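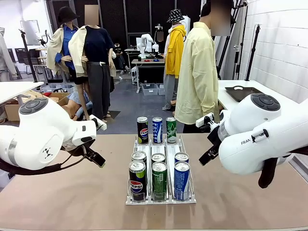

Cans of Pepsi, Pocari Sweat and cider at the three-lane rack.

Sloped can racks to be fitted in Clistden refreshment rooms

Published Aug 13, 2026

The Facilities Office has confirmed that wire can racks will be fitted in the refreshment rooms at Clistden from October. The decision follows a review of how cold drinks are stored and restocked across the site, in which 53 members of staff gave their views.

Each rack is divided into parallel lanes and slopes towards a stop at the lower end. Cans are laid on their sides and placed in at the upper end, and the next can in each lane is taken from the bottom. Staff are asked to keep to one kind of drink per lane, so that it is clear when a particular drink is running low.

Akosua Antwi, Head of Facilities, said: "Drinks have been stored standing up, with new cans put in front of old ones. The racks will allow the older stock to be used first, and they take up less of the shelf."

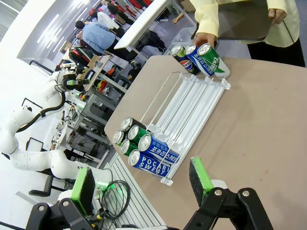 Six cans at the lower end of the rack, with three more standing at the other end.

Refreshment rooms in the Robles Building will receive their racks first, followed by those in Pastilham House. A total of 353 cans were held in the two buildings when stock was last checked, and any that have passed their date will be removed before the new arrangements begin.

Deliveries will continue to be made by Grukel on the usual days. Cans should be carried to the rack on a tray and loaded by hand. Dented cans should be set aside, as they may not roll freely.
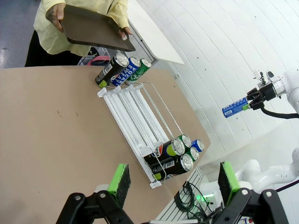 Further information

A short guide to loading the racks will be placed in each refreshment room. Questions about the new arrangements, including requests for an additional rack, should be sent to the Facilities Office in Room 13, Robles Building.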